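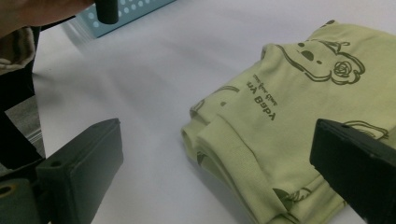
Siobhán Ó Riain asked after the last report why the folding work needs hand-held grippers when the grant was for a robot arm, and whether the arm is behind schedule. The arm is on schedule. The hand-held pair lets us record a person doing the folds with the same style of fingers the arm will carry, and those recordings are what the arm's software learns from. We should have said so in the March report.

Progress on the build, April

The second pair of grippers is assembled and in use at the Pristton workshop. The fingers are a plain wedge with a flat inner face. Our earlier fingers were narrower and let thin knits slip when a sleeve was pulled straight. Gorazd Babić reprinted the mounts after two of them cracked at the screw holes, and the new ones have held up through 14 sessions.

The arm, which we call Molten, is bolted to its bench and moves under its own controller. It can reach every part of the table except the back left corner. We plan to shift the base forward once the new cable arrives.

Recording

We now have 32 hours of usable folding. Most of it is T-shirts and baby clothes, donated by members. Printed knits have been harder than plain ones. The software sometimes takes the line of a drawing for the edge of the cloth, and it does worse when the garment starts out bunched up. Amra Softić is sorting the clips by fabric and by how the garment lies at the start, so we can see which kinds we are short of.

White tabletops wash out pale fabrics under the overhead lights. We turned off one row of tubes and the edges now show better in the recordings, but shadows are still a problem in the evening.

Spending

We have spent $3,000 of this quarter's money, mainly on motors, the controller and filament. The spare motor came in under budget and the difference went to a second power supply.

Next

Move the arm base. Record 20 more hours, with towels added. Run the first unassisted fold on Molten before the end of May, using one plain shirt laid flat. Marilou Maglaya will send the parts list separately.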